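# Supper at the Dala

The Dala opened at 5, and by then I was starving! It was the smallest restaurant in all of Ilcombe, one black tabletop under a black cloth sky, and I loved every inch of it. Banana was on the menu again — hooray — waiting on its pink tray. 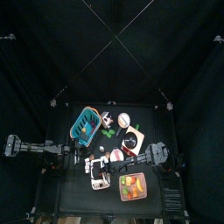 *By the Ilcombe story desk*

"Is the pan hot?" I asked.

"It's always hot," said my daughter, who was chef and landlady both. The bill would be 35 buttons, she added, and the leaves were extra.

I said I'd take the leaves, and whatever was best for dessert. She thought hard about that (she takes dessert very seriously) and told me the apple, the shiny red one by the basket.
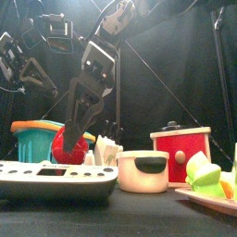

Photo: Buviler

"That one costs 20," she said.

I turned out both pockets and paid up gladly — what an apple! Then I asked for a second one, and she went off to see the farmer.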